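Rarkcombe students teach robot arm to sort used batteries

Rarkcombe College has opened the second year of its student robotics project, in which a team of learners aged 16 to 19 prepares a robot arm to pick up small household items from a table and place them in the correct tray.

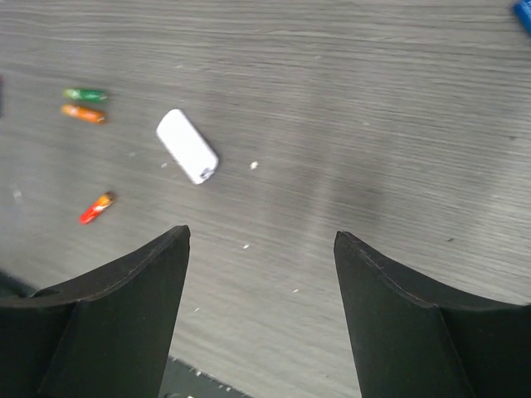
The project, known as Memar, is run by the college's engineering department with support from Stirov, a local maker of handling equipment. Stirov has given the college a grant of £4000 for the current year, together with the use of a workshop bench and regular visits from two of its engineers.

Students took up the task after a survey of the college's own waste found that small batteries were often thrown away with general rubbish. The team now collects used batteries from the library, the canteen and the main reception, and 816 had been handed in by the end of July. All are checked by a member of staff before they are used in any practice session.

In its first year, the team worked only with wooden blocks. Batteries have proved a harder test – they are small, they roll, and they are seldom found lying the same way twice. Students guide the arm by hand through each pick, and the recorded attempts are then used to train the software that will control it. The team has recorded 414 attempts so far. Other small items are placed on the table alongside the batteries, so that the software learns to tell one kind of object from another.

Meriem Ezzat, who leads the project at the college, said: "Our students have had to think carefully about things most of us do without noticing, such as how wide to open a hand before reaching for something. They keep a written log of every session, including the ones that go badly, and I have been very pleased with the standard of that work. Several of them had never written a line of code before they joined."

The team will enter the arm for the Naciri Cup, a regional contest for schools and colleges. Entrants must sort a mixed set of items within a fixed time, with no help from the team once the round has begun. Points are taken away for any item dropped or placed in the wrong tray. Rarkcombe reached the second round last year.

Membership of the project is open to all students at the college, whatever their course, and sessions are held in the engineering workshop from 4pm. The department also plans an open afternoon for local families, at which visitors will be able to guide the arm themselves. There are 130 places, and booking will be through the college website.

Schools wishing to arrange a visit should contact the engineering department through the main college office.

Ends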